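# Chapter 5: What the Label Says and What the Board Does

Furniture buyers are told a great deal about wood, and much of it deserves a second look. "Solid," "genuine," "natural" and "real wood" turn up on tags as though they all meant the same thing. They don't. A table can carry two of those words and still leave you guessing what is under the finish.

Take the Plunwood catalog, which we will come back to in this chapter. It lists 643 pieces. The word "natural" is used for 203 of them, and the catalog never says what it means by it. Is it the color? The finish? The material? A careful reader should assume the seller has picked the word that promises least.

Claims about strength are no better. The furniture maker Gaétan Desjardins spent years repairing tables from the Clerley workshops, and he came to distrust any ranking of woods from "weak" to "strong." Most of the failures he saw were at the joints. A hard board badly joined will let you down sooner than a soft one joined well, yet showroom staff go on rapping tabletops with their knuckles as if the sound settled anything.

Grain is another favorite. Straight grain is said to be "better," wavy grain "richer." Better for what? Straight grain is easier to plane and tends to split cleanly, a blessing or a nuisance depending on the job. Wavy grain can be handsome and can also tear under a dull blade. Neither tells you how long the table will last.

In April, a survey by the trade paper Pomare reported that buyers were "highly satisfied" with their wood furniture. It drew 3082 replies, all from people who had just paid for something. We should ask what those same people would say after five winters of dry indoor heat.

## 5.1 Judging a surface by eye

Looking is a fair place to start, so long as you know how little it proves. Color shifts with the light. Shine belongs to the finish as much as to the wood.

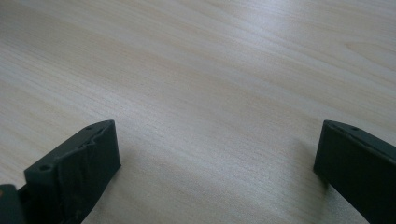
Grain lines give you a pattern, and patterns can be printed. To learn more you need an edge, an underside or a drawer you can pull all the way out.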